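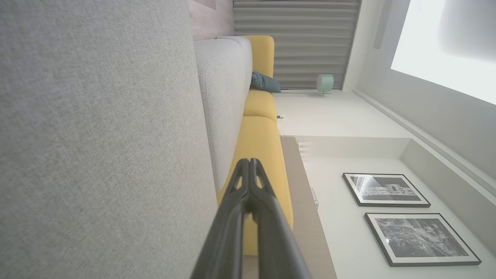 Page last changed: December, 16:52

Soft seating, Dridton room. Notes carried on from the previous page.

Yellow sofa, light grey backrest cushion, pale grey woven upholstery next to it. Teal throw pillow kept at the armrest end, curtain side. Leave it there for now, the plan on the wall has it in that spot.

Vacuumed the seat cushions with the narrow nozzle, then went along the seam by hand. Found 2 paper clips and a pen cap. The mustard shows every bit of grey fluff and will need going over again before the Soylu visit.

Measured the seat for the spare cover: 190 cm end to end, tape laid flat, not pulled. The Furkedex sheet gives 3 cm less. Going with my figure. Ask them whether theirs was taken inside the armrest.

Tried the Trullov fabric cleaner on a hidden bit of the grey weave, round the back near the floor. Left it ten minutes and blotted with a white cloth. No colour on the cloth. Check for a ring tomorrow before doing any more. Not tried on the yellow yet.

Curtain: hem wants brushing along the bottom. Did not take it down.

To do:
lint roller, new refill
label for the spare cover bag
put the tape measure back in the second drawer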